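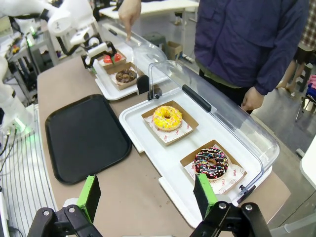
What is changing in the part-time master's in computer engineering?

Starting with the fall intake, part-time students at Stoscombe can finish the degree by coursework and a project, without writing a thesis. The thesis route stays open to anyone who wants it.

Posted Mar 11, 2025

The project option has been available to full-time students for a while. Part-time students were left on the older rules, which required a thesis and a public defense. Many of them work days at engineering firms in the area and found it hard to get a long block of lab time. Others had employers who would not let them publish on the work they knew best. The graduate faculty voted this winter to put both groups under one set of rules.

Credits and courses

The total number of credits does not change. Students on the project route take eight graduate courses and then register for the project, which runs over two terms. Students on the thesis route take fewer courses and make up the difference in thesis credits, as before.

Four of the eight courses are required of everyone: computer architecture, operating systems, probability for engineers, and one course in networks or security. The networks or security choice used to be networks only. If you already took the security course as an elective, it will be moved into the required slot on your record, and you will get a free elective back. You do not need to file anything for this.

The rest are electives. At least two must come from inside the department. The others can come from computer science, mathematics or physics with your advisor's approval. Undergraduate courses do not count, including the ones listed at both levels, unless you are registered under the graduate number and do the graduate assignments.

Evening sections

All four required courses will be taught in the evening at least once every two years. The first two, architecture and probability, are set for fall and will meet in Saavedra Hall. Operating systems follows in spring. The evening sections use the same syllabus and the same exams as the daytime ones, and students may switch between them during the first week if there is room.

Labs are the harder part. The embedded systems lab closes its doors to walk-ins at dinner time, and card access after that is given only to students who have passed the safety quiz. Part-time students should take the quiz before classes begin. It is online, it takes less than an hour, and a passing score is good for as long as you are enrolled. Soldering and work on anything above battery voltage still need a second trained person in the room.

The project

A project has to involve building or measuring something. A survey of papers is not enough by itself. Recent full-time students have written a scheduler for a small real-time board, compared several ways of detecting faults in memory, and designed a low-power radio link for soil sensors. Any of these would also be fine for a part-time student.

Projects based on work you do for an employer are allowed if three things are settled ahead of time. The employer has to sign a letter saying that the department may read and grade the report. The part you are graded on must be your own. And the report has to be something your two faculty readers can understand without seeing confidential material. Bumia, which employs a number of our part-time students, has already agreed to use the department's standard letter as written. Other firms may want their own lawyers to look at it, so start early.

The final report is kept to 8,000 words, not counting code and tables. There is an oral presentation to the two readers, but it is not a public defense. Reports are graded pass, revise or fail. A student who is asked to revise has one term to do it.
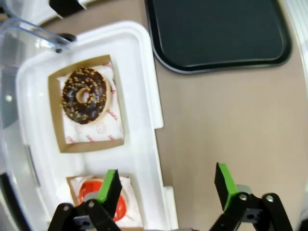
Students already in the program

If you entered under the old rules, you may stay with them or move to the new ones. Staying requires nothing from you. To move, fill out the change of plan form in Vonari and send it to your advisor for approval. The form is under Graduate Records, then Degree Plan. It will ask for a catalog year, and you should pick the one for the coming fall and not the year you were admitted.

Students who have thesis credits on their record can apply up to 4 of them toward the project. Credits beyond that stay on the transcript but will not count toward the degree. If you have a lot of thesis credits, it may be quicker to finish the thesis. Talk to your advisor before you decide, and bring a current degree audit.

Moving between routes is allowed once. After that you will need a petition.

Time limit and leave

The time limit for part-time students is still six years from the first graduate course. Approved leave does not count against it. Courses older than the limit can be revalidated by exam, one course at a time, if the instructor is willing to give one. Please do not count on this for security or networks, where the material has changed a good deal.

Cost

Tuition is charged by the credit, so the two routes cost the same in the end. There is a lab fee for the project, charged in the first of the two terms only. A parts allowance of up to $600 per project can be requested from the department. Receipts are required, and anything bought with the allowance that can be used again goes back to the stockroom. Employers who pay tuition directly should be given the new course plan, as some of them approve courses from a list.

Information session

The graduate office will hold an information session in May in Saavedra Hall, Room 786, with time for individual questions about degree plans. It will be repeated online for those who cannot come to campus. The date and the link will go out on the graduate mailing list. If you are not getting mail from the list, check that the address in Vonari is one you read.

Recent items

Safety quiz updated for the embedded systems lab
Graduate teaching assistant applications open for fall
Oscilloscope loans: new return dates
How to read your degree audit
Alumni notes, winter

Department of Electrical and Computer Engineering, Stoscombe | Contact the graduate office | Copyright 2025 | Back to top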